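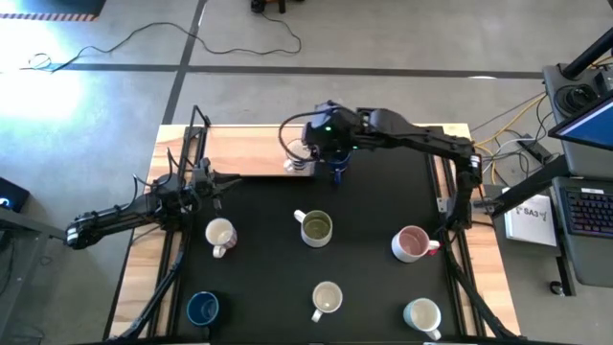 How I get tea stains out of mugs (and keep them out for a bit)

8 min read
936 shares

I drink far too much tea. I leave the bag in, I forget the cup on the windowsill, I come back two hours later and there's a brown ring halfway down that looks as if it's been painted on. Do that every day through December with the heating on and the curtains drawn and you end up with a cupboard full of mugs you'd be embarrassed to hand to a plumber.

So I've had plenty of practice at cleaning them, and I've tried most of the things people swear by. Some of them work brilliantly. One of them wrecked a mug I loved. I'll go through it all in the order I'd try it, starting with the stuff you've almost certainly got in the kitchen already.

What the brown stuff is

Tea is full of tannins, and when they meet the minerals in hard water they make a film that clings to the inside of the cup. Coffee does something similar, though I find it comes off more easily. Where I live in Grondgate the water is so hard that the kettle rattles, and my sister, who lives somewhere with lovely soft water, doesn't get half the trouble I do with the very same teabags. (She's smug about it too.)

Washing-up liquid is made for grease and this isn't grease, so you can rub away with a soapy sponge all afternoon and the ring will just sit there being shiny.

Method one: bicarb and a damp cloth

This is what I do nine times out of ten.

1. Rinse the mug and tip the water out, but don't dry it. You want the inside damp.
2. Put a teaspoon of bicarbonate of soda in the bottom.
3. Add a few drops of water and mix it to a paste with your finger. It should be thick enough to stay where you put it, like toothpaste.
4. Wipe it round with a soft cloth, going over the ring in small circles. You don't need to press hard.
5. Leave it ten minutes if the stain is old. Go and put the bins out.
6. Rub once more, rinse well, then wash as normal.

The rinse matters more than you'd think. Bicarb left in the bottom of a cup makes the next tea taste like a swimming bath, and I've served that to guests!

For the bit where the handle joins, and for that little crease right at the bottom, an old toothbrush gets in much better than a cloth. I keep one under the sink with a bit of red tape on it so it never finds its way back to the bathroom.

Method two: the long soak

If you've got a whole cupboard to do, rubbing them one by one is a misery. Soak them together.

Put the plug in, stand the mugs upright in the sink or in a washing-up bowl, and drop a heaped teaspoon of soda crystals into each one. Fill them up with hot water from the tap. Not boiling, please, a cold mug and a boiling kettle can end in a crack. Leave them an hour, or overnight if they're dreadful, then swish them out with a bottle brush. Most of the brown will come away in flakes, which is disgusting and very satisfying.

Wear rubber gloves for this one. Soda crystals are a good deal stronger than bicarb and they'll dry your hands out something rotten. Keep them away from anything aluminium as well, which includes some camping mugs and the inside of certain travel cups. I've never known them bother plain glazed pottery.

Senad Hodžić, who runs the hardware stall at the covered market, sells soda crystals out of a big tub by the scoop, and he put me on to this years ago when I went in for a drain plunger. He also reckons a denture tablet in warm water does the same job. I've tried it and he's right, although it takes two tablets for a big mug and you feel a bit odd buying them at the till with a packet of crisps.

Method three: vinegar, if your water is hard

Sometimes you've scrubbed and the brown has gone but there's a chalky grey haze left behind. That's limescale, and bicarb won't shift it. White vinegar will. Fill the mug half with vinegar and half with warm water, give it twenty minutes, and wipe. Lemon juice works too if you can't stand the smell.

Please don't mix the vinegar with the bicarb at the same time. I know it fizzes and it looks as if it's doing something marvellous, but the two of them mostly cancel each other out and you're left wiping the mug with salty water. Use one, rinse it away, then use the other if you still need to.

And never put vinegar anywhere near bleach. That gives off a gas that can really hurt you. I don't use bleach on cups at all these days.

Things I've stopped doing

Steel wool. This is the one that did for my favourite mug, a fat green one from a pottery in Skoltmont that I carried home on my lap on the coach. It came up spotless. Then within a week it was browner than it had ever been, and it's stayed like that. The wool had scratched the glaze and now the tea has thousands of tiny grooves to settle in. I use it for pens.

The rough green side of the sponge. Same problem, only slower.

Salt. It does work, I'll give it that, and my gran used it all her life. But it's scratchy stuff and I'd keep it for tough plain white china that you don't much care about.

The dishwasher on its own. Mine gets them clean enough to drink from and leaves the ring exactly where it was. If there's any gold or silver on the rim, or a picture that sits on top of the glaze, I wouldn't put it in there anyway.

A word about different sorts of mug

Plain glazed mugs will put up with nearly all of the above. Bone china is tougher than it looks but the decoration often isn't, so keep your paste on the inside. With enamel, go gently and don't use anything scratchy, and if it's chipped dry it straight away or you'll get rust.

Glass ones come up beautifully with vinegar. Stainless steel travel cups like the bicarb paste, and for the lid you'll need to pull out the rubber ring and wash it separately. Do it today if you've never done it. I won't tell you what I found in mine.

If the glaze has gone all crackly and the brown is in the lines, it's under the surface and you won't get it out with wiping. You can fade it with a long soak, but I'd leave it be.

Keeping them cleaner for longer

I'd love to say I've changed my ways. I haven't, much, but these do help:

Swill the cup with water as soon as you've finished, even if you're not going to wash it until bedtime. Ten seconds at the tap saves you the scrub.

Don't keep topping up the same mug all day. (I do this. I know.)

If you've got a filter jug, use it for the kettle. I went without mine for a fortnight when the handle snapped and I could see the difference.

Once a month I do the teapot as well, with soda crystals and hot water left in overnight, and I pour some of it down through the spout so that gets a go too. My mother-in-law thinks a teapot should never be washed inside and that all the flavour is in the brown. We've agreed not to discuss it.

Teaspoons can go in the same soak, by the way, as long as they're stainless steel and not the silver plated ones. Pop them in a mug, handles up, and they'll be bright again by morning.

142 comments

Get the next one by email. Enter your address to join the newsletter. You can unsubscribe at any time.

We use cookies to make this site work and to see which pages are read. Accept all | Manage settings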